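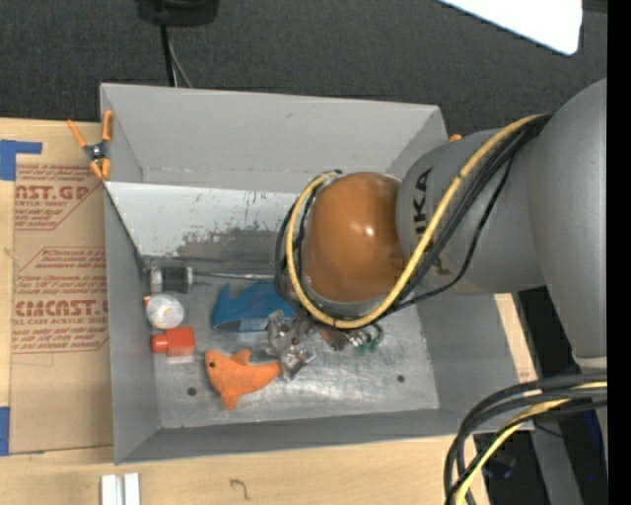
A reader in Plornero wrote to tell us that night trains are for people with no sense and good backs, and that she would sooner walk to the coast. I read her letter in the top bunk of the sleeper out of Mastmont, grinning, with a paper cup of tea balanced on my stomach, and I have seldom disagreed with anyone so cheerfully.

The train has 16 carriages in July and 8 the rest of the year. It leaves late, creeps past the back gardens and the allotments, then picks up speed once the town is behind it. By Girent most of the blinds are down. Mine stays up! I can't help it. There is something wonderful about lying flat in the dark while signal boxes and lit kitchens slide past your feet.

My reader has a point about the beds. They are narrow, the blankets scratch, and if you are tall you will sleep bent like a hairpin (bring socks, too, as the heating goes off on the long climb). But a berth costs 36 more than a seat, and for that you get a door that locks, a tiny basin and breakfast brought on a tray: a hot roll, apricot jam and coffee strong enough to stand a spoon in.

The best part comes just before dawn at Paucar, the highest stop on the line at 1,214 metres. The train waits there while the engine is changed, and you can climb down in your coat and breathe air that smells of pine and brake dust. A kiosk on the platform sells soup. I had two cups, the second one standing in the doorway of the carriage as we began to roll down towards the sea.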